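Friday, workshop notebook, Triltstead
Paint and sealer trial, wall panels for the wet area

Started at 8.15. Bench thermometer read 16 when I got in, so I put the heater on and left the first coat until the boards had come up a bit. The Ramasamy primer says not below 12 on the tin but last time it dragged under the roller even at 14.

Panels 1 to 4 are all the same board, cut from one sheet, edges sanded with 120 and wiped down. Backs left bare. Panel 1 is the control: two coats of the ordinary emulsion, no primer. Panel 2 has the Ramasamy primer and the emulsion over it. Panel 3 has the Stestska sealer, one coat, then emulsion. Panel 4 is Stestska sealer, two coats, then emulsion.

Weights before coating, in grams:
Panel 1: 1079
Panel 2: 1082
Panel 3: 1076
Panel 4: 1085

The tin of Stestska was 645 g on the scale with the lid off, before stirring. Wrote it on the lid in pencil. I want to see what one panel really uses – the coverage figure on the label is for smooth plaster and we never get near it on board.

First coats went on between 9.30 and 10.20. The sealer goes on thin and milky and soaks in quickly on the cut edges, so I went round the edges twice with the small brush and counted that as part of the same coat. The long-pile roller left stipple on panel 2. Swapped to the foam one for the rest. Should have started with foam, as the texture on 2 won't now match the others and it may hold more water when we get to the splash test. Note it against the result and carry on.

For the finish we are after plain white wall down to a pale grey ledge, no tiles, no joint strip showing.
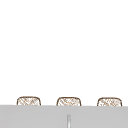 White over light grey, rendered view. Matt grey, straight top line.

The grey is not settled. The two sample pots I have dry darker than the card, and the one marked Warden dries a bit blue next to the white. Will do a strip of each on an offcut and look at them by the window and again under the tubes. If neither works, mix the Warden with white, one part to three, and write the mix down properly this time. The March batch can't be matched as there is only "bit more white" in the book for it.

Second coats at 14.00. Panel 1 still slightly tacky in the bottom corner, left it until 14.40. Panels 3 and 4 fine. On panel 4 the second coat of sealer beaded in a patch near the top edge, the size of a hand. Rubbed it back with a grey pad and went over it again, no beading after that. Probably grease from handling. Gloves on from now when moving boards.

Rack is full, so the emulsion coats on 3 and 4 wait until next session. Heater left on low, door to the store shut to keep the dust out.

Splash test once all four have had a full week: 33 ml along the top edge, leave ten minutes, blot, weigh. Repeat five times per panel. Please use the small scale, the big one drifts.

To do:
– weigh the sealer tin again before opening
– more foam sleeves, the 4 inch ones
– grey strips on offcut
– label the backs of the panels, pencil is rubbing off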